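Bresine Cell Practice Guide, second edition: review
Filed under Standards and methods, 2025-06-15

The Bresine guide covers tabletop handling by small robot arms in kitchens and test rooms. I worked through its food-contact section at a bench with a toaster, a shallow dish and a slice of bread.
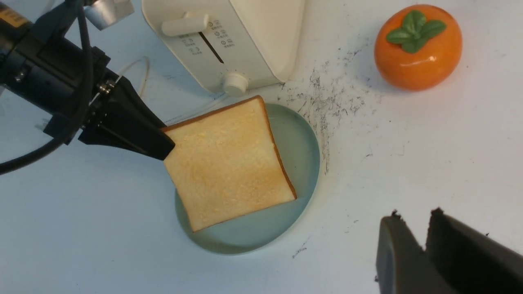
Reading time: 2 min (436 words in the full version)

Section 8 is the strongest. It asks for a stated contact point on the food, and a gripper tip at one corner of the slice meets that wording. It also asks for cables to be kept clear of the work. The cable rule gives no minimum bend radius, an omission the older Prilel sheet does not share.

The housekeeping clause is weaker. It requires the surface to be "free of loose matter" but sets no particle size or inspection interval. Dark specks beside a dish would fail a strict reading and pass a lenient one. Appliance cords get one line: plug and slack to be routed outside the reach envelope. A looped cord lying across the table should be logged as a deviation.

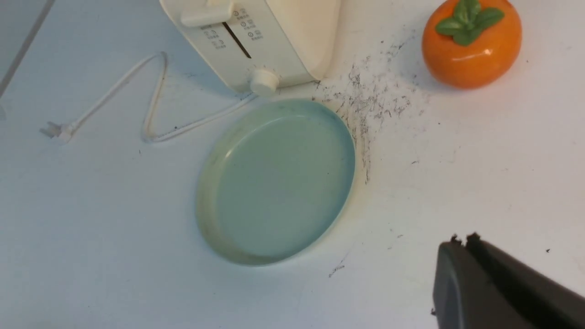

Verdict

Clear on contact, vague on cleaning. The printed copy runs to more than 50 pages and the index is poor. Buy it for section 8, and keep Prilel for cables.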